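Stetitz Concentrate Kit, two months in: review

The Stetitz kit arrives in a flat carton that fits through a standard mail slot, and that accounts for most of its appeal. Inside are 14 sachets of surface cleaner concentrate, a measuring cap and a folded instruction sheet. The starter version adds an empty trigger bottle. I bought the version without the bottle, as I already owned several.

Each sachet makes one fill. The sheet calls for tap water first, up to the shoulder of the bottle, then the concentrate, then a slow inversion with the trigger closed. Adding the concentrate first produces a column of foam that takes most of an hour to settle. I made this mistake with the first sachet.

Mixing

The liquid is thicker than the concentrates sold by Narkska, which I used for most of last year. It sinks and sits on the bottom of the bottle until disturbed. With cold water, five inversions were enough. With hard water there is a slight haze which does not affect cleaning but leaves a faint film on dark laminate if allowed to air-dry. Wiping with a second, dry cloth removes it. On pale surfaces the film cannot be seen at all, and I stopped bothering with the second cloth there.

The sachets tear cleanly at the notch. Two of mine had a notch on the wrong side of the seal and needed scissors. The measuring cap is useful only for half fills; its markings are molded in the same color as the cap and are hard to read under kitchen lighting.

Performance

I tested on four kinds of mess: dried coffee, cooking oil, pencil, and the gray smear that builds up at the edge of a desk where the forearms rest. Coffee and pencil came off with one spray and one pass. Cooking oil took two applications and a wait of one minute between them. The forearm smear, which is mostly skin oil, took one application and moderate pressure. Ballpoint ink did not move, and the sheet does not say that it will.

Cloth choice made more difference than I expected. A flat-weave cotton cloth picked up more residue than microfiber when the surface was very wet, and less when it was lightly misted. Waffle-weave cotton was the worst of the three for streaks. Anas Tawfik, who runs the same product in a shared office, told me he had the opposite result with microfiber, but he washes his with fabric softener.
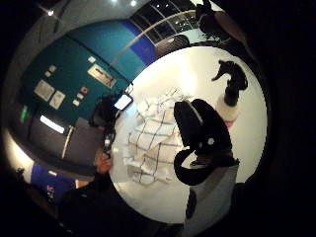 Does a sachet go bad once it has been mixed?

The sheet gives a life of 40 days after mixing. I kept one bottle past that point and it lost most of its scent, then began to separate. Shaking brought it back together for a few minutes at a time.

Triggers

The concentrate is slightly hard on cheap trigger heads. One of my older bottles began to stick in the third week, with the trigger returning slowly after each pull. Flushing it with warm water fixed it for a few days. A replacement head from Sadard has given no trouble so far, and its spray pattern is wider, so the solution goes further. If you buy the starter version, note that the supplied head has only two settings, stream and off. There is no mist setting, and on a small table the stream is too much liquid in one place.

Scent

The scent is listed as cedar. To me it is closer to pencil shavings with a little vinegar behind it – acceptable in a room with a window, strong in a bathroom. It is gone within ten minutes of wiping. An unscented version is sold under item number 2804, at the same price. I have ordered it and will use it for the next round.

Comparison with Narkska

Narkska mixes faster, foams less and costs slightly more per fill. It is weaker on oil. Its packaging is a rigid bottle, so a year's supply takes up a shelf, where the Stetitz carton stands upright between two cookbooks. Sorin Vlachou wrote after my earlier review to say that Narkska attacks oiled wood, and I have since seen the same on a cutting board. Stetitz left the other side of that board alone over six cleanings. I would still keep either one away from anything waxed.

Complaints

The carton does not reseal. The sachets are not individually dated. Ordering is by subscription unless you find the small link at the foot of the checkout page – single cartons are available there with no minimum. My January carton was delivered with one sachet leaking, and the replacement came in four days without a request for photographs.

Rating: four out of five. One point off for the trigger head and the cap markings.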